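12 March 2023

Rain until lunch. I spent the morning on the family papers again and finally read the August letters straight through. Hanna Olszewski was right about the dates. My grandfather left Clomstead a year earlier than we were always told, with 347 in savings and a debt to the Rizzi bakery he never mentioned to my grandmother.

Agata phoned at noon. She wants copies before the reunion and thinks over 1000 pages is too many to scan. I said I would do the letters first and leave the account books — they are mostly flour and coal anyway.

Walked to the post office after that. The package to Pascal cost more than the book inside it.

Supper was eggs and fried potatoes, with ketchup on mine.

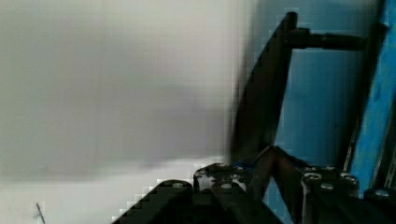
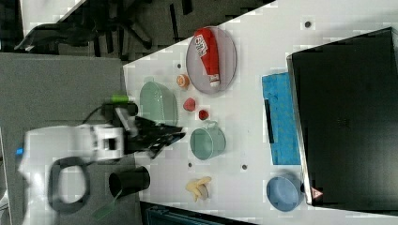
Still to do

Write back to Hanna. Ask Cosimo if he has the missing letter, number 51. Find the key to the tin box.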